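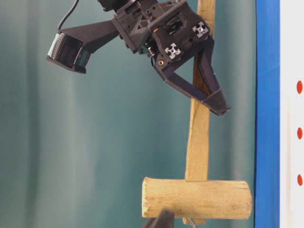

고정 카메라 화면. 나무망치 손잡이 중간에 위쪽 팔 그리퍼가 걸쳐 있는 상태.

작업 노트: 나무망치 집기 원격 시연
9월 / 작성: Zundico 작업실
분류: 로봇 > 원격조작·시연 수집

오늘은 망치 과제만 했다. 손잡이를 잡고 들어서 방향을 돌린 다음 제자리에 내려놓는 것까지가 한 회. 리더 암 두 대로 조작하고, 고정 카메라와 손목 카메라를 같이 저장했다. 오전 9시에 영점을 다시 잡고 시작.

목표는 67회였고 다 채웠다. 그중 30회는 앞부분인데, 잡는 위치를 정하지 않고 조작자 마음대로 했더니 궤적이 너무 제각각이다. 머리 쪽 가까이 잡은 회차와 손잡이 끝을 잡은 회차가 섞여 있다. 일단 지우지 않고 폴더만 따로 뺐다. 이후로는 손잡이 중간을 잡는 것으로 통일.

잡는 위치 메모
- 손잡이 끝을 잡으면 머리가 무거워서 들자마자 아래로 돈다. 힘을 더 줘도 마찬가지.
- 중간을 잡으면 덜 돌지만 완전히 안 도는 건 아니다. 천천히 들 것.
- 머리 바로 위는 안정적인데 손가락이 머리 윗면에 닿아서 접근 각도가 잘 안 나온다.

손잡이 옆면이 평평한 편이라 손가락이 면에 맞게 들어가면 잘 물린다. 비스듬히 들어가면 모서리만 잡고 미끄러진다. 조작할 때는 고정 화면보다 손목 화면을 보고 각도를 맞추는 쪽이 나았다. 고정 화면에서는 손가락이 손잡이를 가려서 닫히기 직전의 간격을 판단하기 어렵다.

두 번째 팔은 보조로만 썼다. 머리가 돌아갈 때 아래에서 받쳐 주는 용도. 두 팔을 동시에 움직이면 조작자가 한쪽을 놓치는 일이 많아서, 첫 번째 팔이 잡고 멈춘 뒤에 두 번째 팔을 움직이는 순서로 바꿨다. 회당 시간은 늘었지만 다시 찍는 횟수가 줄었다.

기록 쪽 문제 하나. Sinon 로거가 그리퍼 개폐값을 팔 관절값보다 늦게 쓴다. 재생해 보면 손이 닫히기 전에 팔이 먼저 올라가는 회차가 있다. 656번 파일이 제일 심하니 확인할 때 이걸로 볼 것. Fagerlund 쪽 변환 스크립트에서 시간축을 맞추는 옵션이 있다고 들었는데 아직 안 돌려 봤다.

망치 머리 왼쪽 끝은 가장자리가 깨져 있다. 파편이 매트에 떨어지면 치우고 진행. 손잡이에도 가는 선이 하나 보이는데 나뭇결인지 금인지 모르겠다. 그리퍼 힘은 지금 값에서 더 올리지 말 것.

다음에 할 일
- 앞부분 30회 다시 보고 쓸 것만 고르기
- 개폐값 지연 확인, 안 되면 Sinon 로거 설정부터 다시
- 망치 시작 방향을 바꿔서 추가 수집. 오늘은 전부 같은 방향에서 시작함
- Zestville 작업실에 같은 과제 순서 보내기

최종 수정: 오후 6시, 다음에 할 일 항목 추가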